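The Arm in the Spare Room

By the second evening with the Cikidix bench kit I had stopped calling it the robot and started calling it the lodger. It takes up most of a table, it hums when it thinks I'm asleep, and it has never once offered to do the dishes.

Cikidix sells the kit to small workshops, schools and people with more curiosity than floor space. The full two-arm version costs $2430. A single arm is $1182, and the company's website steers you gently away from it, the way a waiter steers you away from the house wine. The software comes from a separate outfit called Flultatska and is included for the first year. After that you pay $40 a month, a figure I found on the third page of the fine print.

Setup took an afternoon. The manual says an hour, and I believe there is a person somewhere who can do it in an hour, probably the person who wrote the manual. The bolts are good. The cables are long enough, then too long, then in the way. Calibration means moving each arm by hand through a series of poses while a voice from the laptop says "thank you" in a tone I came to resent.

Then you teach it something. Everyone starts with blocks, and I was no different.

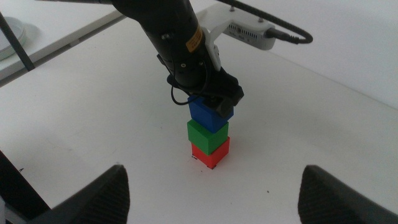
The teaching is the best part of the package. You guide an arm through a job, press a key, do it again, and keep going until the software says it has seen enough. For simple stacking it wanted fewer runs than I had feared. For anything floppy, such as a dish towel, it wanted my whole weekend and possibly my youth. The makers at Cikidix claim the grippers are good for 3000 hours before the pads need replacing. I can't confirm that, having other plans for the year.

What you get at the end is a machine that stacks neatly enough and slowly enough to make you think about your own life. It is careful. It pauses before letting go, like a man leaving a tip. When I moved the lamp, it got confused and waved at the wall for a while, and the help page suggested I put the lamp back.

The nearest competition is the Fikberg Duo, which I tried at a trade show in January. Fikberg's arms are faster and its screens are prettier, but the teaching mode felt like filing taxes. There is also Bùi, a small shop that will rent you a ready-trained setup and send a technician on Tuesday to look after it. If you only need one job done, I would call them first.

For everyone else, the Cikidix kit is worth the money, provided you like the fiddling. I do, up to a point -- the point being around midnight, when the laptop thanked me again and I closed the lid on it.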